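The Sydorenko Cure

Ottar Fjeld did not believe in the water. He had come to Ukbridge because his sister paid for the train, and because she had cried on the phone in December, and he meant to stay one night.

"It took the pain right out of my knees," said the woman at the boarding house. She said it while coming down the stairs sideways, one hand on the rail.

"I can see that," said Ottar.

The spring had been found under the old Sydorenko place, 3 miles out on the Trodport road. A bottle cost 90. For 1,000 you could sit in the room where it came up through the floor. He asked what was in it, and the woman said minerals. He asked which ones. She said the good ones, and went to see to his room.

It was a plain room with a low gray cabinet by the wall. He put his hat on the bed and sat down next to it. 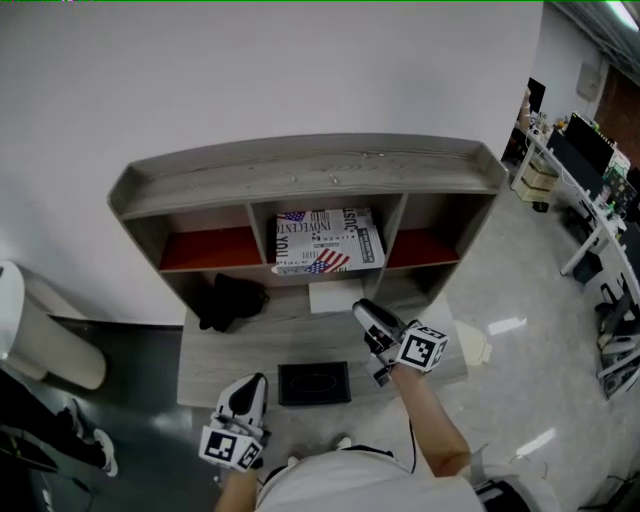 The gray cabinet, with the printed box in its middle cubby.

He read the leaflet twice. It had letters from people who were cured, all signed with first names, and four of them spelled "miraculous" the same wrong way. On the back was a doctor from Flemidside. Ottar had lived in Flemidside for most of his life and had never heard of him.

At supper he said so. The other guests looked at their soup.

"You came, though," said an old man at the end of the table.

"My sister paid."

"Mine too," said the old man – and he slid a bottle across the cloth. It was number 329, by the label. Ottar held it up to the lamp. It looked like water. He asked for a glass.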